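Clostuvell Robotics Club
Two-arm cell: pre-run safety checklist, with comments
Task: Ekerora pack-the-bag challenge
Checked: 18th June
Marks: P = pass, F = fix before power, W = watch during the run

Before power

1. Power strip off, stop button within reach of the driver's chair. P
Comment: New button housing is in. It has a really satisfying clunk and you can hit it with an elbow.

2. Arm base plates tight on the front rail. P
Comment: Checked by hand and with the hex key, both sides.

3. Front rail clear of hardware and crumbs. F
Comment: Screws and bits of grit on top of the rail between the base plates. Put them in the parts cup and wipe down. If a screw is missing from an arm I want to know which joint before we switch on.

4. Cables off the floor where a gripper can reach. F
Comment: Thin black cable is lying in a loop by the right gripper. Clip it back to the arm.
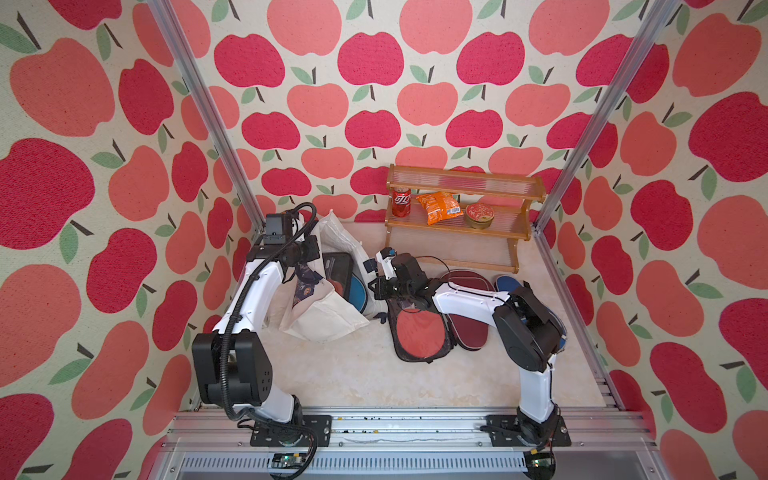

Cell at first check, both arms in. Items 3 and 4 still open.

5. Circuit boards under the arms: connectors seated, nothing metal resting on them. P
Comment: Unplugged and reseated the left one. Sitthichai has the spare lead if it drops out again.

6. Shelf stable, goods set back from the edge. P
Comment: Gave it a nudge. Stayed put.

Power on, slow mode

7. Speed limit set to 20 percent for first moves. P
Comment: Typed in and read back aloud by a second person. Keep doing this, it caught a typo in December!

8. Grippers open and close fully, no grinding. P
Comment: Sounds lovely since the regrease. Left one has done nearly 1,000 closes on its current fingers, so swap them before the regional.

9. Close-up approach: fingers stop short of pressing the item into the floor. W
Comment: Try it on the blue item first. One fingertip over the heel end, the other beside it, and then ease in sideways. Drivers tend to push down when they can't judge depth — go slower than feels right.
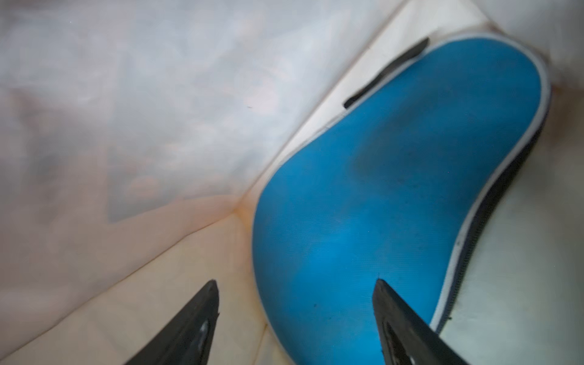 Tharushi Seneviratne
Student safety lead, Clostuvell Robotics Club

10. Wrist view clean and live on the driver's screen. P
Comment: Good enough to see specks on the blue surface. I love this view.

11. Hands-out call made and answered before every move. P
Comment: Loud and clear from everyone. Say "hands out" and wait for the reply, even on a repeat.

Full run

12. Layout matches the Grurkeo sheet, and arms have separate lanes. W

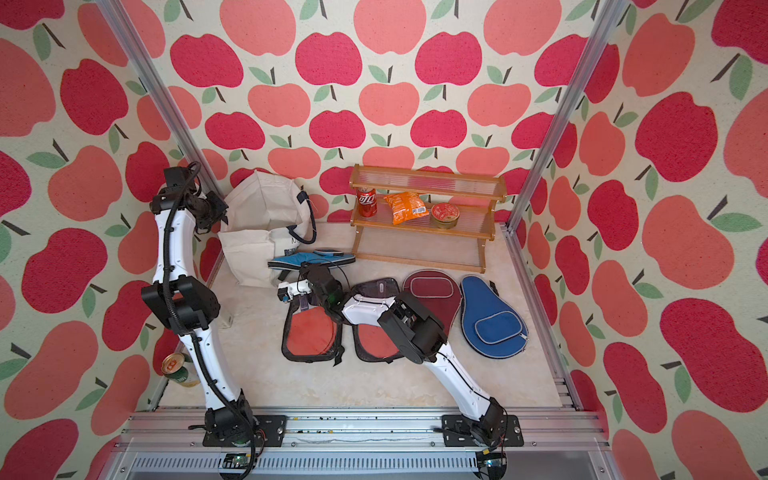 Lane rules for the full run are simple: left arm has the bag, right arm has the paddles, and neither crosses the middle without a call. The left driver has the harder job. With the tote slumped open in the back corner, the strap is a snag risk, so come in over the mouth of the bag and keep the fingers away from the right side. There's also a green-and-gold can on its side near the front left corner, partly behind the left arm, and it should be moved clear before the elbow swings low.

13. Joint temperatures read after 18 minutes. P
Comment: All inside our limit. Write them in the log next to the driver's initials.

14. Arms parked, power off, stop button left pressed. 
Comment: To be marked at the end of the session. Whoever parks, signs.

Open fixes: items 3 and 4. Recheck both with the power off, then start again from item 7.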